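The manager of the Gundetberg co-op had until the end of February to spend the equipment money or lose it. She kept the quote from Huenchumán under the sugar bowl and read it most nights after supper.

It ran to two pages. Two arms, one booth, delivery, install, and a service plan that she had already crossed out once and written back in. The payment came to 286 a week. She had worked it out on the back of a seed catalog, and then again on the computer in case the catalog was wrong.

Her brother ran the loading dock and was against it. He said the same money would fix the cooler door and put a new compressor in the truck.

"The truck is a different budget," she said.

"It's the same bank account."

She couldn't argue with that, so she drove out to Stunddale, where the seller had its shop in what used to be a feed store. It was 20 miles each way. A young technician gave her coffee in a paper cup and a stool by the booth, and she watched for most of the morning with the quote folded in her coat pocket.

The arms were on grocery bags that day.
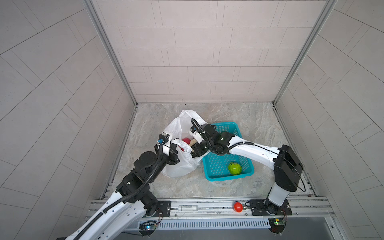
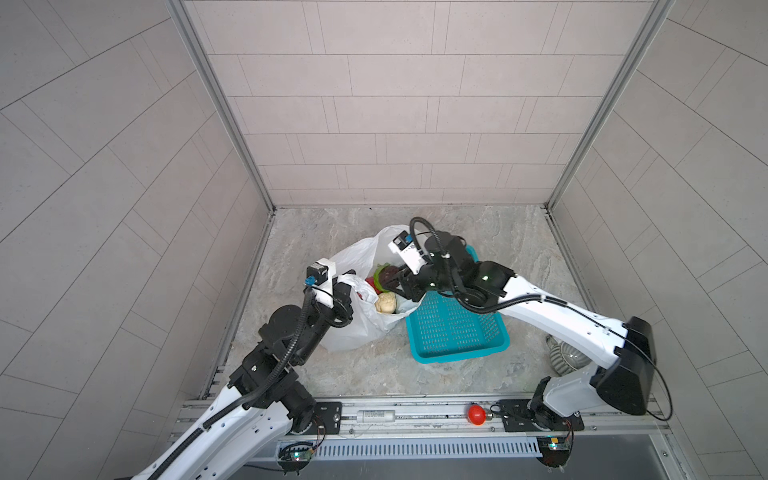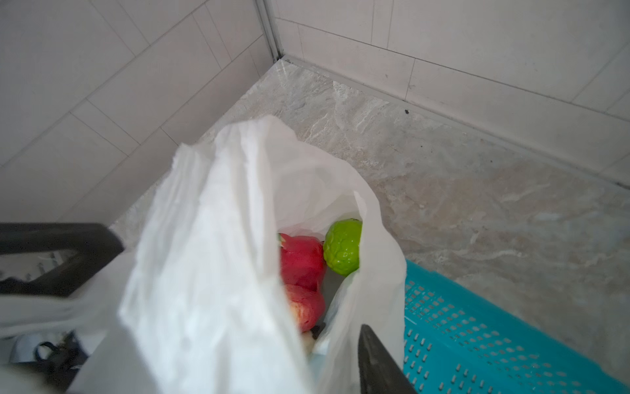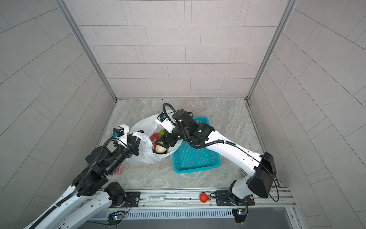

She had come to find out whether she could buy one arm and add the other next year. The price list allowed it, and it would have gotten her brother off her back until spring. But she kept looking at the gripper on the left, which had hold of the side of the bag while the other one worked at the opening. Take that one away and the bag would need somebody to stand there and hold it. She wrote "both or none" on the quote and underlined it.

She asked the technician what wore out first.

"Fingers," he said. "Then cables."

"How much are fingers?"

He went to the back to look it up and was gone a long time. When he came back he had a number on a sticky note, and it was lower than she had feared. The cables were higher. She put the sticky note inside the quote and added a line for spares.

Then she asked about power, and floor space, and who would come out if it quit in the middle of a holiday order. The nearest repair person was in Lornside. He covered 8 counties and was, the technician admitted, hard to get on the phone.

"Is he good?"

"He's good when he gets there."

On the drive home she took the figures apart again. She moved the new shelving to next year. She moved the parking lot stripes to the year after that, where they had been living for some time anyway. That left enough for the service plan, or for the cooler door, and she drove several miles past her own turn before she noticed.

Her brother was hosing down the dock when she got in. He shut off the water and waited.

"Two arms," she said. "And I want you to get me a price on the door."

"I thought there wasn't money for the door."

"There isn't. Get me a price."

He wiped his hands on his jacket and went in to find the phone book. She sat down at the desk, got out the seed catalog, and looked for a page with some white space left on it.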